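Costoron Adaptive Gripper, Evaluation Unit

Equipment available for comparison trials

The Costoron is a linkage-driven gripper with narrow fingertips, offered to partner laboratories and repair firms that wish to assess it against their present tooling before purchase. The unit is supplied with a wrist camera, a controller and one set of fingertips. It may be tested alongside the Arrieta parallel gripper, which is held at the same site.

Current trials concern the servicing of server boards, where the space between the memory slots and the processor socket leaves little room for a wide finger. 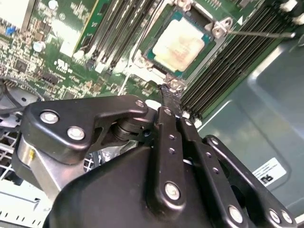
Ulline Automation — End Effector Evaluation Group, Dristthorpe

At the processor socket, the fingertip is brought to the corner of the retention frame while the wrist camera keeps the socket and the memory slots on both sides in view. A gray-white residue can collect on the fingertip, as it has at this station, and users are asked to note its condition in the trial record.

Each gripper is run through the same program of 300 approaches to the socket, at 2 approach speeds. Position error, contact force and camera visibility are recorded for every approach. Fingertips are inspected after 1,000 contacts and replaced if the edge is worn.

Loan periods are 16 working days. The borrowing party provides the arm, the mounting plate and a trained operator. Cleaning supplies are included — solvents other than those in the kit must not be used on the linkages.

Requests for the April loan period should be addressed to Lise Lévesque, Evaluation Group. Units are released from the equipment desk on Tuesday mornings.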